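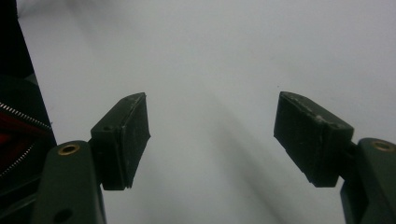 I switched xanthan gum suppliers in September, and I've been meaning to write down how it went. I make hot sauce at home and sell some of it at the market in Trerholm, so I go through more gum than a normal kitchen but a lot less than any company that would get a sales rep to call back. The old gum came from Callden and was a cream color, a little yellow if you held it up to the window. The new one is from Ronduvura and it's a colder shade, close to a pale gray-white. I noticed the color before anything else and assumed I'd been sent the wrong thing.

I hadn't. Xanthan gum runs from white to light tan depending on who makes it and how it's dried and milled, and a teaspoon of it in a pot of red sauce makes no difference to the color of the sauce. I wrote to Ronduvura anyway and they sent me the paperwork for the lot, with the color listed as "white to cream." Fine.

The reason I left Callden was pack size. They used to sell a 400 gram tub, which lasted me a season. Then the tub was gone from the site and the choices were a tiny sachet for home bakers or a full sack. I don't have anywhere dry enough to keep a sack, and I'd be using it until I retired. I emailed to ask if the tub was coming back and got a polite answer that didn't say yes or no.

Ronduvura sells a 600 gram bag with a zip top. The zip isn't great. Powder gets in the track and then it won't seal, so I moved the whole thing into a glass jar the first evening and taped the lot label on the side. If you do this, keep the label. I threw one out a few years ago and then couldn't tell the xanthan from the guar, and had to stir a pinch of each into cold water and vinegar to guess which was which. I guessed right, I think.

The bigger difference is the mesh. Mesh is how fine the powder is, and the higher the number the finer the grind. The Callden gum was fairly coarse and the new one is fine, almost like powdered sugar. Coarse gum takes longer to thicken but it's more forgiving. Fine gum grabs water the second it touches it, and if you dump it in you get lumps with dry powder inside that no amount of stirring will break up. My first batch with the new bag had lumps. I put it through a strainer, lost a fair bit of the gum that way, and ended up with a thin sauce that separated in the bottle by morning. It tasted fine and we ate it at home.

Young-sook Yoon, who has the kimchi stall across from mine, told me to mix the gum into the sugar first. I'd read that before and never bothered, since I'd never needed to. It works. The sugar keeps the grains apart long enough for each one to get wet separately. My garlic sauce has no sugar in it, so for that one I use salt, and for the one with oil in it I stir the gum into the oil and add that with the blender already running.

What I do now, for a batch that fills 50 bottles:

Weigh the sauce after cooking, before bottling. I used to weigh the raw peppers and work from that, but the amount that boils off changes too much from one day to the next.

Weigh the gum on the small scale. The kitchen scale only shows whole grams and that's no good for this. I have a Torres pocket scale that reads to a hundredth. It drifts when the battery is low, so I check it with the little weight that came in the box.

Mix the gum with the sugar or salt in a dry cup. Dry matters. I've used a cup straight off the drying rack and had glue in the bottom of it.

Blender on, then sprinkle slowly. Let it run a couple of minutes, turn it off, and leave the sauce alone for half an hour before deciding if it needs more. It'll have a lot of air in it at first and look thicker and paler than it's going to be. Most of the time when I've added a second dose I've regretted it. Too much xanthan gives you a sauce that comes out of the bottle in one piece – there's no fixing that except making more sauce and blending the two.

I've ended up using slightly less of the new gum than the old. I don't know if it's stronger or if I'm just wasting less in lumps. I haven't done a proper side by side because I finished the Callden tub before I thought of it.

On price, Ronduvura is a little cheaper per gram but the shipping eats that up unless you order something else. I added 50 grams of ascorbic acid to the order, mostly to see if it would keep the green sauce from going brown. So far the green sauce is still green after a few weeks in the fridge. The ones I left on the shelf are more olive. I'll give it longer before I say anything about it on the label, and it has to go in the ingredient list either way.

A couple of people at the market have asked why there's gum in the sauce at all. You can leave it out. The sauce will separate and you shake it, and plenty of good sauces are sold that way. I got tired of customers bringing back bottles they thought had gone off.

Next order I want to try their pectin for the pepper jelly, the low-sugar kind that sets with calcium. They have two grades listed and I can't tell from the page what the difference is, so I've written to ask.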